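Dernine Board Oil, 200 ml
Ekus Kitchen Care > Wood > Oils and waxes

Food-safe finish for cutting boards, wooden trays, spoons, rolling pins and salad bowls. Unscented. Ships in a metal can with a screw cap.

Dernine is a refined mineral oil thinned enough to soak into dense end grain without heating. It stays liquid in the wood and does not form a film, so it will not chip or peel into food. It also does not go rancid the way olive or sunflower oil can when it sits in a board for a few months.

The oil has no color of its own. Most woods look darker after the first coat, and walnut and cherry darken the most. Maple and beech turn slightly yellow and then lighten again as the board is used and washed. If you want to know how your wood will look, try a spot on the underside first and leave it overnight.
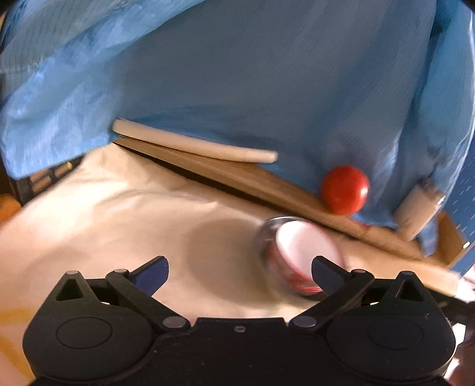
A full can covers the average home kitchen for a year, including the wooden utensils. New boards take the most oil. A large unfinished board can use a third of the can during its first week, and after that it needs only a light coat now and then. Thirsty boards usually tell you when they are ready for more: water stops beading and leaves a dark patch that takes a while to fade.

How to apply

Wash the board with dish soap and hot water, rinse it, and stand it on edge until it is fully dry. Overnight is best. Oil put on a damp board traps moisture near the surface and the finish comes out blotchy.

Sand any raised grain with fine paper and wipe off the dust.

Pour a small pool of oil in the middle of the board and spread it with a clean cotton cloth, working along the grain. Do the edges and the underside too. Boards oiled on one face only tend to cup.

Leave it for 30 minutes. Wipe off whatever is still sitting on the surface.

Stand the board on edge again and wait 4 hours before using it. For a new board, repeat the whole thing once a day for 5 days.

Mineral oil does not dry in the cloth and does not heat up on its own like linseed oil, but an oily cloth is still easy to light. Keep used cloths away from the stove and throw them out with the household trash, or wash them separately from your clothes. 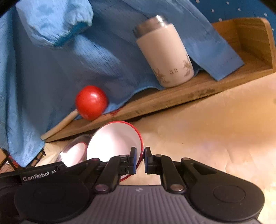

Which product do I need?

Dernine is the everyday oil. It is the right choice if you wash your boards by hand and do not mind oiling them again every month or so.

Judex Board Cream is the same oil with beeswax added. It is thicker, takes longer to rub in, and leaves a soft sheen. Water stays on top longer. We suggest it for boards that sit out on the counter and for serving trays that get set down wet. You can use Judex over Dernine as soon as the last coat of oil has gone in. Going the other way works less well – the wax slows the oil down, so scrub the board with hot soapy water first. Judex is not suitable for anyone avoiding bee products.

Neither one is meant for boards with a factory lacquer or varnish. The oil will sit on top and stay greasy. Bamboo can be oiled, but it takes up very little, and one thin coat is plenty.
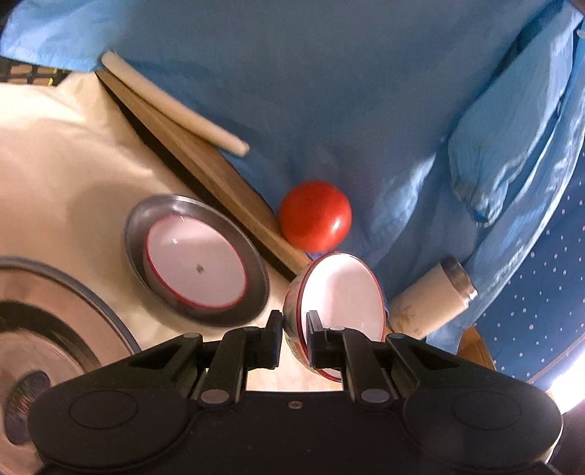 Tomato beside a long cutting board, with a small red-rimmed bowl.

Cleaning between coats

Wash boards by hand soon after use and dry both sides. Do not soak them and do not put them in the dishwasher. For onion or garlic smell, rub the surface with coarse salt and half a lemon, leave it a few minutes and rinse. Tomato and beet stains mostly fade by themselves in light. A stain that stays can be sanded out, and the sanded area will need two or three coats to match the rest.

Details

Contents: 200 ml
Ingredients: refined white mineral oil
Nut free: yes
Vegan: yes
Storage: room temperature, cap closed
Made for Ekus by Loureiro

Can I use it on knife handles? Yes, if the wood is unfinished. Wipe it off well or the handle will be slippery.

Can I use it on a butcher block countertop? Yes, but buy more than one can.

My board feels sticky. There is too much oil on the surface. Wipe it down with a dry cloth, leave it overnight on edge and wipe it again.

Customer comments

"Second can. I use it on a maple board and a set of spoons. The old cap leaked a little in the drawer, the new one is better." – Sumeya Jemal, Aug 16, 2020

"Works fine. Took more coats than I expected on an old beech board that had gone gray. Wish it came in a bigger size." – Ryan Hebden

Related: Judex Board Cream, Ekus cotton cloths, Ekus sanding pads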